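Toy kitchen set

A toy kitchen set is a group of small utensils, dishes and imitation foods made for pretend cooking. The pieces are usually sold together in a box or tub, though many households build up a mixed set over time from several makers. Sets range from 7 pieces for toddlers to 199 for preschools and play centers.

Contents

Most sets contain three kinds of pieces. Dishes include plates, bowls and cups, often in solid colors. Utensils copy real kitchen tools such as colanders, measuring cups, ladles and pans. Play food covers fruit, vegetables, bread and packaged goods. Some makers sell food separately; the Savness line, for instance, offers a fruit bag of 23 pieces with no dishes.

Materials

Molded plastic is the most common material. It is light, cheap to color and easy to wash. Wood is used mainly for cutting foods, where two halves are joined by a hook-and-loop dot. Felt and crocheted foods are also made, often at home. Tin dishes were common in older sets and are still produced in small numbers by firms such as Lultov.

Scale

Pieces in one set do not always share a scale. A strawberry may be close to life size while a plate is about 30 percent smaller than a real one. Real kitchenware is often added to a play set – small bowls and measuring cups in particular – and the difference is rarely a problem in play.

Use

Children sort the pieces, serve them and act out meals or shopping. Preschool teachers use them for color naming and table setting.
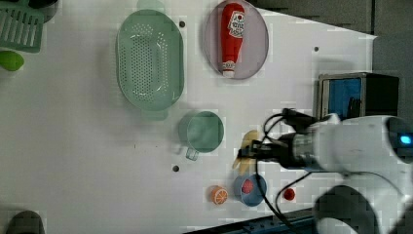 Reading time: 2 min

A mixed group on a white tabletop, with a pale green colander, a purple plate holding a red ketchup bottle, a yellow toy banana, an orange slice and a strawberry in a blue bowl.

Care and storage

Plastic pieces can be washed in warm soapy water and air dried. Wooden pieces are wiped with a damp cloth and should not be soaked. Open bins are the usual storage, with food kept apart from dishes. Arkasix sells a divided tray for this purpose.

See also: Play food, Dollhouse, Pretend play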